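Cletby Storage Series
Set-up Guide, Section 4: Using the Woven Basket for Small Folded Clothing

4.1 Scope

This section covers the placement, loading and upkeep of the rectangular woven basket with cut-out handles. Lids, liners and shelf dividers are covered in Section 5. For assembly of the Amissah shelf unit, see Section 2.

The basket is intended for dry, folded or rolled textiles such as socks, T-shirts and hand towels. It is not intended for food, potted plants, wet laundry or tools.

CAUTION: Do not load the basket beyond the limit printed on the hang tag. Do not carry a loaded basket by one handle.

4.2 Before first use

1. Remove the hang tag and any tissue from the inside of the basket. Keep the tag. The item code on it is needed when ordering a replacement.

2. Set the basket upright on a flat table. Press each corner outward from the inside with the palm of the hand until the walls stand on their own.

3. If a wall leans inward after shipping, place a folded towel against it and leave the basket for 60 minutes. Do not use steam or a hair dryer to reshape the weave.

4. Run a hand along the rim and around each handle opening. Loose fiber ends may be trimmed with small scissors. Do not pull them. Pulling can open the weave next to the handle.

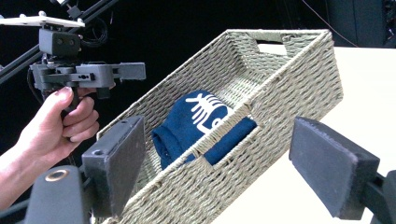 5. Place the basket so that the short ends, each with its own handle opening, face the front and back of the shelf. In this position it can be drawn out with one hand and supported from below with the other.

NOTE: Color may differ slightly between baskets from different production runs. For a matching set, order all pieces at the same time.

4.3 Preparing the clothing

Sort the clothing before loading. Items that are still damp from the wash must be dried fully first. Moisture held against the weave can leave marks that do not brush out.

1. Lay each item on the table with any printed side facing up.

2. Smooth the item from the center to the edges.

3. For socks, place one on top of the other with the toes together. Fold the pair toward the cuff, then turn the open cuff of the outer sock back over the bundle. Do not stretch the cuff more than needed to close it.

4. Turn the bundle so that the print can be seen from above. When several pairs share the same background color, the print is the quickest way to tell them apart.

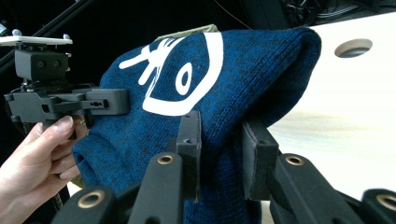
Fig. 4-2. White eye print on dark blue knit.

NOTE: Screen-printed areas should not be folded sharply. Where a print crosses the fold line, roll the item loosely.

5. Check the finished bundle. It should hold its shape when set down. If it opens, fold it again with a shorter first fold.

4.4 Loading the basket

1. Place the empty basket on the table with one short end toward you. Leave enough clear space beside it for the folded items.

2. Set the next bundle next to the basket, print side up.

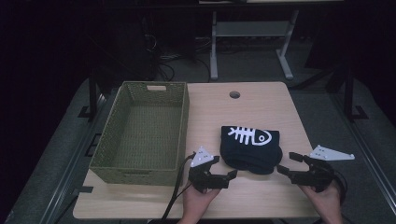 3. Lift the bundle from both sides and lower it onto the basket floor. Do not drop it in from above the rim. Bundles that land on an edge tend to come open.

4. Start at one short end and work toward the other. Place thick bundles first and fill the remaining space with thin ones.

5. Keep each bundle on its own base. One layer is recommended. A maximum of 2 layers may be used for thin socks.

6. Leave the handle openings clear. Cloth pushed through an opening will catch when the basket is slid into the shelf.

Patterned and plain items may share a basket. Place them side by side, with some part of each pattern facing up. A plain item laid over a striped one hides it, and the top layer then has to be lifted out to find it.
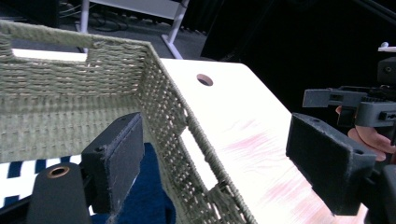

7. Hold the basket by both end handles and lift it level. Slide it onto the shelf until the front rim lines up with the shelf edge.

CAUTION: The weave is open. Do not store pins, buttons or other small parts loose in the basket. Use the closed Murkavus insert, item 343, for these.

4.5 Care

Empty the basket before cleaning. Remove dust with a soft brush, working along the strands. Wipe marks with a cloth wrung out in cool water and let the basket air dry away from heaters. Do not machine wash. Do not soak.

For baskets treated with Prustarum fabric guard, allow the treatment to dry fully before reloading. Drying times are given on page 32.

Continue with Section 5, Fitting Liners and Lids.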